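Search this site Search
Home > Automotive Service > Unit 3 handouts

Unit 3: Wheel Alignment Basics
Handout for the evening group, Leststead Trades Centre
Instructor: Teresa Vilela

Read this before the Sunday shop session. Bring it with you, along with your own tire pressure gauge if you have one.

Why alignment matters

Alignment is the set of angles at which the wheels meet the road and the body of the car. When those angles drift, the tires wear unevenly and the car may pull to one side. Potholes, curbs, worn ball joints and tired springs can all do it. A customer will usually describe the result as "it wanders" or "the steering wheel is crooked". Write down exactly what they say on the work order.

The three angles

Camber is the inward or outward tilt of the wheel when you look at the car from the front. If the top leans in, camber is negative. If it leans out, camber is positive. Too much either way wears one shoulder of the tread.

Caster is the tilt of the steering axis when you look from the side. Positive caster helps the wheel return to centre after a turn. Caster by itself causes very little tire wear, but a difference between left and right can make the car pull.

Toe is the direction the tires point when you look down from overhead. Toe-in means the front edges are closer together than the rear edges. Toe-out is the opposite. Toe is the angle you will adjust most often, and wrong toe ruins tires fastest. Run your palm across the tread in both directions. A feathered edge feels smooth one way and sharp the other.

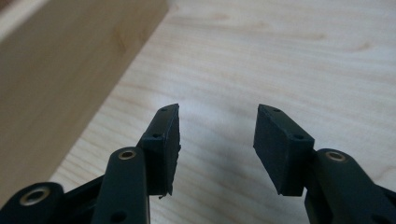
Before you measure

Set all four tires to the pressure on the door placard. Check that the tire sizes match side to side. Take heavy cargo out of the trunk unless the owner always carries it. Then raise the car and check for play in the tie rod ends, ball joints, wheel bearings and control arm bushings. Do not align a car with loose parts. The readings will change as soon as it leaves the bay.

Bounce the suspension front and rear so it settles at its normal height.

Order of adjustment

Start at the rear if the rear axle is adjustable, then move to the front. At each axle, set caster and camber first and toe last, as changes to the first two will shift the toe. Centre the steering wheel and lock it with the holder before you set front toe. Tighten the tie rod lock nuts to the value in the service manual and read the toe again afterward.

Always print the before and after readings. Staple both to the work order.

For the shop session

We will use bay 3. The practice car is the grey Ketach with the 2000 mL engine. Its left tie rod sleeve is stiff, so use penetrating oil and give it time. Specifications are in the Toma binder on the shelf by the compressor, page 319.

Terms to know: thrust angle, included angle, setback, ride height. Definitions are in your textbook, and they will come up when we move on to the Skatow rack.

Share 3 | Comments 0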